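Florkitz Hand-Held Gripper Pair
Demonstration visits and open day

If you have been reading about our hand-held grippers and wondering whether they would suit the kind of work you have in mind, the best thing we can suggest is to come and hold a pair. Photos and spec sheets only get you so far – the weight in the wrist and the pull of the grip are things people like to judge for themselves, and we are always glad of the company!

Our next open day is 9/30/25 at the Gutham workshop, with room for 40 visitors. Consuelo Paredes will be at the door with coffee, and Dagmar Procházka runs the cloth table, where most guests end up spending longer than they planned. You get one gripper for each hand and a garment to fold, and you can take as many turns as you like. Bring a shirt or jacket of your own if you'd rather practice on something familiar.

If Gutham is too far, Ruaridh Rutherford also makes home and office visits. He needs a table, a decent chair and 2 hours of your time, and he's very happy to work wherever you normally fold your laundry.
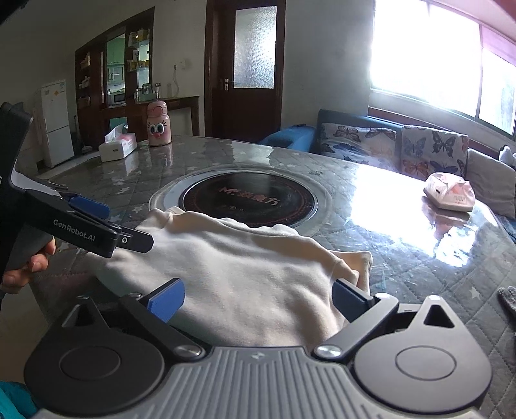 Thick cloth is a good place to start, as a soft fold gives the finger pads plenty to close on. Thin, slippery things come later, and Dagmar will show you how to slide one pad under an edge before you squeeze.

Visits are free, and there is no need to order anything on the day. To book, call the Gutham desk and ask for extension 331, or leave a note for Candela Ibarra with your town and the sort of items you handle.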